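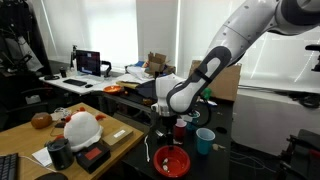 How does a robot learn to put a cup into a bowl when the cup was never in its lessons?

By practising with many ordinary cups in many positions, and by being corrected by a person at the moment when it begins to go wrong.

This is the short version of what I learned in May at the open afternoon of the Povix laboratory. I write these notes for the members of our technical circle who could not travel. English is my third language, so please forgive me if some sentence is stiff.

We were a group of 35 visitors and we were divided at the door. My half began upstairs, with a talk on the method, which the laboratory calls Jorkum. The usual way, the speaker told us, is that a person guides the arm through the whole task again and again, and the computer learns to copy. The weakness is well known. All the lessons show good movements, so when the arm arrives a little beside the cup it has no lesson for this situation, and the small mistake grows.

In Jorkum the first part is the same. They recorded 406 full lessons, which took less time than I would have guessed. After that the arm works alone and a person only watches, with one hand on the controls. When the arm starts to drift, the person takes over, brings it back to a good position and lets go again. Only these short pieces are added to the training. At the time of our visit they had 1954 of them, most only a few seconds long.

I asked if it would not be simpler to record more full lessons. The answer was that they had tried this first, and that the improvement became very small after a while. The corrections helped more for each hour of work. They showed us a curve for both ways, and the two lines separate quite early. I would have liked to see the numbers behind the curve, but the slide changed too quickly.

Then we went down to the work room. The arm hangs over a black table with cups in red and teal and a round red bowl, the sort of things one has in a kitchen. I was pleased by this, as I had expected special test blocks. Visitors had to stay behind the wooden table, and there was not much place for all of us.

The test is always done in the same manner. The objects are put down in a new arrangement, the arm has 50 seconds, and a try which needs help is written down as failed, also when the help was small. I find this strict rule correct. In our half hour I saw good tries and bad ones. One time the gripper closed beside the rim, opened, moved a little and closed again properly. According to our guide, this second attempt is exactly what came from the corrections, and the older version would have carried nothing to the bowl with full confidence.

Two limits were told to us openly. The person who corrects must have experience, for a late correction teaches the wrong thing. And when they changed the height of the table, the results became much worse, and they do not yet know how many new corrections are needed to repair it.

For those who want to go next year: the entrance is at the back, behind the Pandetti building, and the sign is small. Registration is free but it closes early. Coffee was served at four o'clock in the corridor, and the discussion there was for me as useful as the talk. The slides will be sent to everybody who left an address, and I will pass them on when they come.

V. Tamošiūnaitė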